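打印 | 发送邮件

Bandunix 双箱抓取数据 README（故障补充）

大家好，我先说坏消息：这批数据里有一段不能直接拿去训练。我们一共录了222条，其中25条的夹爪开合读数是错的。毛病出在线缆上，我查了好几天才查到，写下来给后面用的人省点时间。

起初我以为是模型的问题。机械臂伸到箱子右端，日志里夹爪明明写着“已闭合”，东西却没跟着上来。我换了权重，又重新标定了一遍，还跟 Gebreyes 那边的驱动版本对了半天，全都没用！后来我把手腕慢慢转到极限，盯着曲线看，才发现读数一到某个角度就卡住不动，转回来又恢复了。拆开一看，信号线在关节外侧那个弯的地方快磨断了。

我们的工位是两个灰色箱子一前一后，边上用夹具夹住，刷子之类的小物件放在前箱里。线从关节护罩上面绕过去，往左甩出一个大弯再折回来，手腕一转，受力的就是这一段。
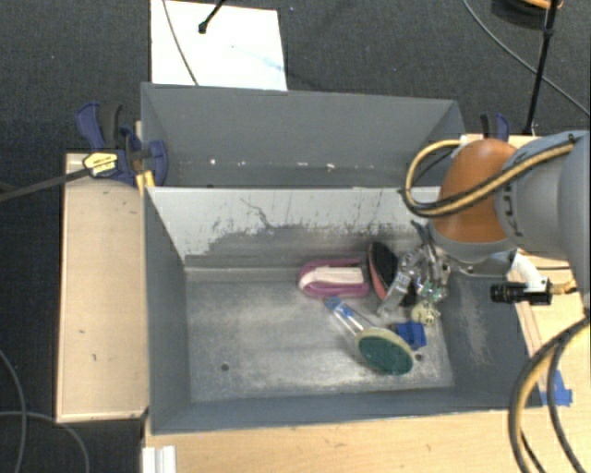
## 哪些数据受影响

- 出错的25条都在 `trillthorpe_b` 目录里，元数据标了 `grip_fault: true`，加载时请过滤掉。
- 图像和关节角没问题，只做视觉的话可以照用。
- 读数卡住最长的一次有7秒，这期间的力控数据也别信。

## 安全提醒

读数卡住时，控制器以为手里已经夹稳了，会照常抬臂。所以别伸手进箱子里扶东西，先按急停，再断电，然后再碰线。我第一次就偷懒了，差点夹到手指，真的别学我。

## 目前的处理

线已经换新，弯也放松了一些。现在每次开工前我都让手腕空转一遍，看读数有没有跳。Cluvbridge 的加载脚本也加了检查：开合值连续1,000帧完全不变就报警。阈值是我拍脑袋定的，嫌吵可以自己调。

重录的部分打算5月放上来，目录名不变。

最后更新：2026年3月19日

打印本页 | 用邮件发送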